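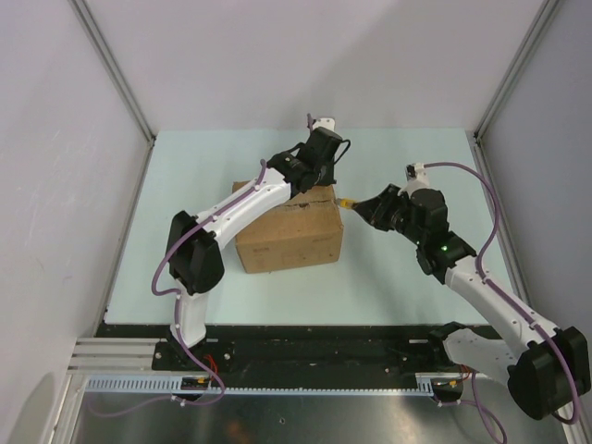

Figure 3. Small brown cardboard box on the packing table, with a yellow item held near its right side.

3.2 Boxes and items

All packing trials used small brown cardboard boxes bought in one lot of 50 from Waltitz. Each box was opened and closed by hand before its first use, so that new and used flaps would bend in a similar way. Creases were left as they were (Figure 3). A box was replaced when a flap tore or a corner gave way.

The items were small household goods taken from the Wendisby list (Bhardwaj and Demel). We kept 136 of them, dropping anything too long to lie flat on the bottom of the box. Items went in one at a time, with no filler paper.

The tabletop is light green and plain, and the box was not taped to it. We recorded 482 trials with this layout. Box position was allowed to vary between trials, and we did not correct for it. Loads in which an item stood above the rim were scored as unfinished, following Tyagi. Scores for each item group are given in Section 4.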